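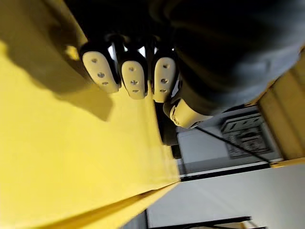 Home | News | Indexes | Surname List | Join Us | Contact

FOR IMMEDIATE RELEASE

Trokdale Family History Society Puts Gradau Parish Index Online, Spellings and All

TROKDALE, 23 August 2025 -- The Trokdale Family History Society has released its index to the surviving baptism and marriage registers of Gradau, a parish whose clerks held the view that a surname should be spelled fresh each time, like weather.

The index covers 1,459 entries and can be searched free of charge. It took 13 members four years to finish. The original estimate, which the society has agreed to leave in the old newsletters, was one summer.

Gradau matters to a good many families in the area because so many of the people who left it gave their birthplace as something else. Some named the nearest market town. Some named the port they sailed from. One man told three different census takers three different things and told his draft board a fourth, and he has descendants on the society's mailing list who are still not speaking to each other over it.

"We had people who'd spent 30 years looking for an ancestor under the wrong letter of the alphabet," said Sreekumar Subramaniam, who edited the index. "I was one of them, so I can't be smug."

The family that caused the most trouble was named Grudov. In the Gradau registers they also turn up as Grudow, Hrudoff, Krudof and, in one marriage entry, "the same as above," with nothing above it. The index keeps every spelling exactly as written and adds a second column with the form the editors think was meant. Where the editors couldn't agree, both guesses are given, with initials, so that blame can be properly assigned. 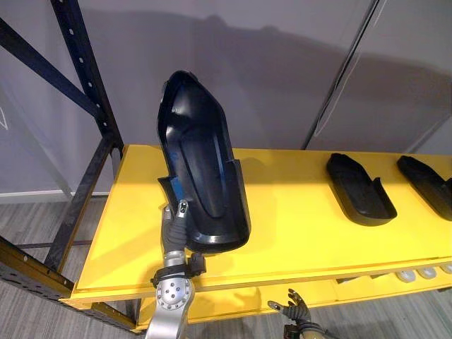
Searches can be run on either column, or on a witness or godparent. The society urges researchers to try the godparents. They were usually relatives, they got their names written down whether they liked it or not, and hardly any published tree bothers with them.

Then there is Thomas. Thomas has no surname. He is a witness at wedding after wedding across two decades, always signing with the one name in the same large, confident hand. He may have been the sexton or a popular uncle. He may simply have lived across from the church and been easy to fetch. The society would be glad to hear from anyone who can place him, with documents. Family legends will be read with interest and filed separately.

A word about gaps. One baptism volume is missing, and mice have been at the corner of another, where they showed a strong preference for mothers' maiden names. Entries affected are marked in the index. Please don't write in to ask whether we could look again. We looked again in July.

"An index is only a finding aid," said Nithin Naidu, who checked the marriages against the page scans. "Go and look at the register page. I say this at every meeting, and then somebody copies a date out of a stranger's tree and brings it to me like a cat with a bird." 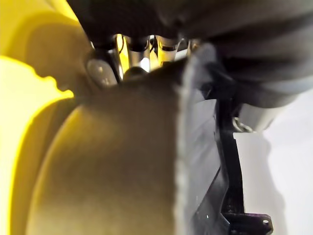

Corrections are welcome and should give the volume, the page and the reason for the change. "Grandma always said so" is a reason, though it has not done well so far. Accepted corrections will be added to the notes column and credited to the sender, and the original reading will stay where it is.

Work now moves to the Gradau burials, which are in one volume, in one handwriting, and in fairly good order. The society expects to be finished in a year and would rather not be quoted on that.

The index is on the Indexes page of the society's website. Membership is not required, though it does get you the newsletter.

Comments (4)

Marriage Bond Marge: Found my great-grandparents in ten minutes under Hrudoff. I had them down as Hudson. I have a mug that says Hudson.

pdk_trees: Is the missing volume really missing or just shelved wrong? Asking as a former library worker.

S. Subramaniam: Both have been suggested. The shelves were checked, including the ones behind the door.

Oldtin: My Thomas was a cooper and could sign his name. Will send the apprenticeship papers when I find which box they're in.

Last updated: two days after posting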